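Home News Features Reviews Back Issues Subscribe

Teaching by the wrist
10/05/2018

I'd been in the workshop at Wevedthorpe for all of five minutes when Nafula Rweyemamu told me to take off my watch. "You'll knock it on something," she said, and went back to her screen. She was right, I knocked my elbow instead.

Nafula runs the teaching side at Prondent, where the job is getting a pair of arms to do things with their grippers that you and I do while thinking about lunch. Nobody types in the moves. You show the arms what you want, again and again, either by taking hold of them and pushing them through it or by driving them from a set of hand controls across the room. I tried both (badly!) and I can tell you the second is much harder on the pride. 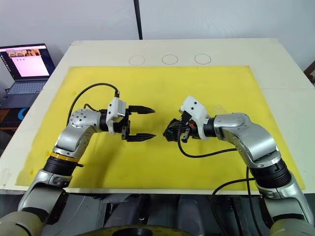 Face to face over the yellow mat, grippers open on the left, cables and all.

My task was a handover, left to right. Sounds like nothing, doesn't it? But you lose all sense of depth, your shoulders creep up round your ears, and you find you've been holding your breath. My first 14 goes went in the bin. Nafula deleted them without a word, which I thought was kind of her.

The good ones get kept. She had 2745 saved when I visited, 87 of them from that morning, and she can tell who drove each one just by watching it back. Goodall, her name for the older of the two programs that learn from all this, likes slow and steady drivers. Drodutby, the newer one, copes with people like me, or so she says.

By the end of the afternoon I'd managed 2 that she was willing to save. I'm absurdly proud of them. I've been asked back in September, and I'm leaving the watch at home.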